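Swapping the old couch for a sofa bed

We finally got rid of the couch in the spare room. It had been sagging on one side since we moved to Rakthorpe, and with Mum planning to stay for most of June I wanted something a person could sleep on without needing a physio afterwards.

I looked at two. The first was the Lotari, a click-clack style where the back drops flat. It was cheap and light, but the join runs right down the middle of where you lie. I tried it in the shop for ten minutes and could feel the ridge through my jumper. The second was the Ostrowski, which has a pull-out base and a separate foam mattress. It cost $1,648 with delivery, more than I'd planned on, and I went home to think about it.

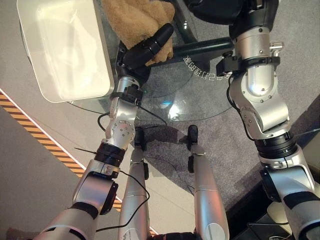
What decided it was the length. The Ostrowski mattress is 200 cm long and the Lotari is a fair bit shorter. My brother is tall and he stays with us at Christmas, so that was that. I rang Cudedow on Thursday and spoke to Sunita Iwasaki, who checked the colours for me. The grey was six weeks away. The dark green was in the warehouse, so we have a dark green sofa bed.

Measure your hallway before you order. The box was 156 cm long and it only got around the corner by the bathroom once we took the door off its hinges. Jenő Vincze from next door came over and held the other end, and he has the paint on his sleeve to prove it.

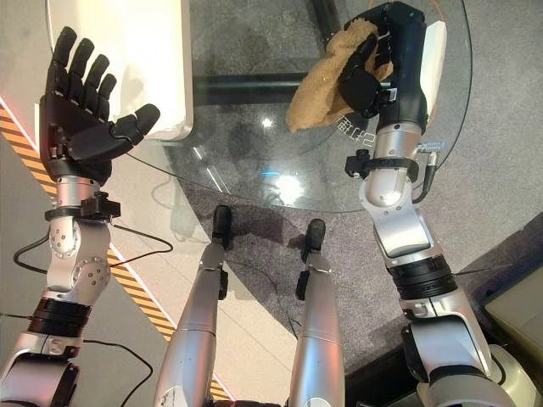

Putting it together took most of the afternoon. The legs screw in by hand and the arms slide onto metal brackets, which was easy enough. The pull-out section was stiff for the first few goes and has loosened up a bit since.

I slept on it for two nights to test it. The foam is firm, firmer than our own bed, and I woke up a little sore the first morning – the second was fine. I've bought a topper for $59 and will leave it in the cupboard in case Mum wants it. There's storage under the chaise end for a doona and two pillows, though the lid doesn't stay up by itself and I'd like to fit a gas strut at some point.

The old couch goes out with the next council pickup.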